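# 把黄色穿在身上:植物染的一个夏天

我第一次对黄色着迷,是因为一锅洋葱皮。

那是好几年前的事了,厨房里攒了半袋子褐色的干皮,原本要扔,朋友说煮一煮能染布。我半信半疑地丢进锅里,加水,小火,半个钟头以后掀开盖子,汤色深得像陈年普洱。一块白棉布放下去再捞起来,居然是金的!是那种晒透了的稻草、烤得刚好的面包皮一样的金。从那天起,我家的阳台、浴室和一半的冰箱就归了染料。

植物染里,蓝色最有名气。靛蓝有故事,有缸,有泡沫,有布从绿变蓝的那一瞬间,谁看了都要惊叹。红色也有身份,茜草、苏木、红花,各有各的讲究。黄色呢,好像太容易了。随便从路边揪一把草叶回来煮,十有八九都能出点黄。也正因为容易,很多人染过一次就翻篇了,去追更难的颜色。我倒觉得黄色才是最值得慢慢玩的:它的范围实在太宽了,从柠檬皮到蜂蜜,从芥末到旧铜器,中间隔着的那些细小差别,够一个人折腾半辈子。

## 去找颜色

去年七月,我在 Ridgeway 住了一阵子。那是山脚下的一个小村子,村里有间叫 Didura 的染坊,前面是店,后面是院子,院子再往后就是菜地。染坊的规矩是不预订颜色,地里有什么就染什么。我到的那几天,万寿菊开得正疯,一垄一垄的橙和黄,早上去摘花,手指头到中午还是香的(也有人说是臭的,这个味道很挑人)。

摘花要赶在太阳毒起来之前。花头整个掐下来,不必择瓣,花托也一起下锅。鲜花用量很大,要染一条成人的裤子,得满满一大盆;晒干的花省地方,颜色也更沉一些。染坊的人喜欢把鲜花和干花混着用,说鲜花给亮度,干花给底子。我后来回家试了很多次,这个说法在我手上是成立的。

除了万寿菊,那一带能出黄色的东西多得让人眼花。槐米是老派的选择,还没开的花苞炒过再煮,黄得干净、偏冷。栀子的果实掰开就是浓橙色,泡在温水里立刻化开,染棉布快得惊人,可惜怕光,做窗帘就别想了,做里衬倒是很好。石榴皮单独用是带一点绿的土黄,和别的颜色叠起来特别稳。还有姜黄,厨房里人人都有,鲜艳得近乎吵闹,但洗几次、晒几次就会淡下去。我照样喜欢它,孩子们玩染色,第一锅非它莫属。

## 布要先喂饱

染色这件事,大半的功夫在下锅之前。

棉布买回来,上面有浆,有油,有各种看不见的东西。不洗透,颜色就是花的。Didura 的做法是加一点纯碱慢慢煮,煮出来的水黄黄的,看着有点吓人,越旧的仓底布水越浑。煮完冲净,再去做媒染。明矾是最常用的,温和,便宜,能把黄色提亮。用量我一般按干布重量的百分之十来称,厚布也不多加,只是把泡的时间拉长。

棉和丝、羊毛不一样,它对染料没那么热情,得哄。老办法是先用豆浆或者含单宁的汤水打底,让纤维上多一层能抓住颜色的东西。我更偏爱五倍子,它本身颜色浅,不太抢戏。打过底再上明矾,晾一夜,第二天下锅,那个吸色的劲头和光板棉布简直是两回事。

火候也有脾气。万寿菊我喜欢控制在将开未开的样子,锅边冒细泡,中间不翻滚。煮得太猛,黄里会泛出褐来,像隔夜茶。布在锅里要一直动,用长筷子慢慢地翻,折痕处尤其要拨开。染坊里那口最大的锅一次能装 30 升水,翻布翻到后面,胳膊酸得抬不起来,可谁也舍不得走开,颜色是一点一点爬上来的,走开就错过了!
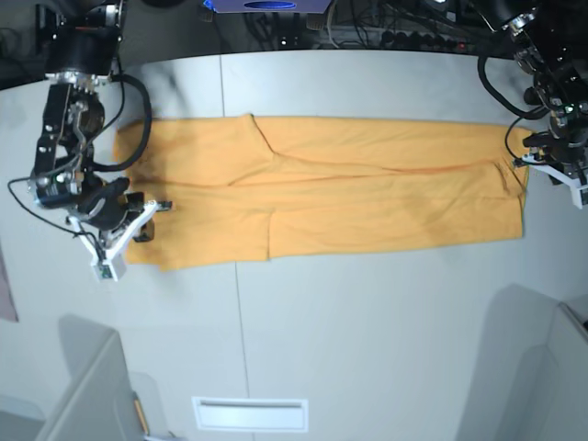 染裤子比染方巾难,这是我吃过亏才肯承认的。方巾只有一层,裤子有腰、有裆、有缝份,厚的地方吸色慢,薄的地方吸色快,稍不留神就深浅不匀。所以看成衣染得好不好,我的习惯是把它摊平在白桌面上,两条裤腿一上一下并排放好,先比大面,再顺着裆部的斜折和裤腿上的缝线找过去。像这条芥末橙的棉布裤,大面是暖的,腰头那一端的布边却略深一点,带着绿意,眼睛一旦看见就再也挪不开了。黄色里冒出一点绿,在我看来是极美的搭配,田里的油菜就是这么长的。如果是自己动手,想要这种边缘的变化,可以等主色干透以后,只把腰头浸进加了一点点铁的水里,几秒钟就提出来。铁水一定要淡,浓了就成了橄榄,再浓就是泥。

## 一点点铁,一点点灰

说到铁,我得多讲几句,因为它真是太好玩了。

染坊墙角放着一只瓦罐,里面是锈钉子泡的醋,揭开盖子能把人熏一个跟头。一小勺兑进一桶清水,刚才还阳光灿烂的黄布放进去,眨眼就沉下来,像云飘过麦田。草木灰水则走另一个方向,碱性把某些黄往橙里推,推得厚实、温热。同一锅万寿菊,同一匹布,裁成小块,一块不动,一块过铁,一块过灰,再来一块先灰后铁,挂在竹竿上就是一组颜色。

我有一个本子专门贴这些小布样,起名叫 Temix,其实就是随手敲出来的几个字母,用着用着就顺了。每块布样旁边写上植物、产地、采摘的时节、水是井水还是雨水。现在贴到了第 50 页,翻起来厚得合不上。最靠前的那几页颜色已经变了,有的淡成了奶油,有的反倒更润。褪色我从来不当成坏事来记,我会在旁边补一笔新的颜色名字,比如“旧草帽”“冷掉的南瓜汤”。

## 穿起来,洗起来

常有读者问,植物染的衣服到底能不能天天穿。能啊!我自己的一条黄裤子,夏天几乎没下过身。只是要顺着它的性子来:

- 用中性的洗涤剂,冷水,别久泡。
- 反面朝外,阴凉处晾干。
- 柠檬汁和醋滴上去要马上冲掉,酸会留下浅色的斑。
- 头几次单独洗,浮色掉完就安稳了。

收纳的时候避开光,这一条最容易被忽略。叠好的衣服放在开放的架子上,朝外的折边会先褪,打开来就是一道浅线。我现在都用深色的布包起来,过一阵子换个折法。

假如穿了几年实在淡得没精神,那就再染一次。这是植物染最让我高兴的地方,一件衣服可以有好几辈子。去年在 Ridgeway,有位邻居拿来一条穿了多年的围裙,原本是栀子黄,早就白得差不多了。我们给它叠了石榴皮,又叠了一层淡淡的茜草,出来的颜色像刚出炉的烤红薯,整个院子的人都跑过来摸。

## 从哪里开始

如果你读到这里也手痒了,我建议先从洋葱皮开始。找一口不再做饭用的不锈钢锅,攒够一大把干皮,水没过去,煮上 40 分钟,滤掉渣,放凉一点再下布。布选白棉手帕,小,好翻,染坏了也不心疼。想看花和叶子的,城里的 Cikis 周末市集有个摊子卖晒干的万寿菊和槐米,一包的量最多能染 10 条手帕,摊主会很乐意让你闻一闻再买。

染完先别急着评判。湿布总是深的,等它干,等它过一夜,第二天早上拿到窗边去看。我有好几块最喜欢的布,刚出锅时都差点被我丢回去重染。

今年的万寿菊苗已经下地了,我在阳台上也种了几盆,叶子一碰就是那股冲鼻子的味道。等花开了,我打算试试只用花托,不用花瓣,看看能出一个什么样的绿黄来。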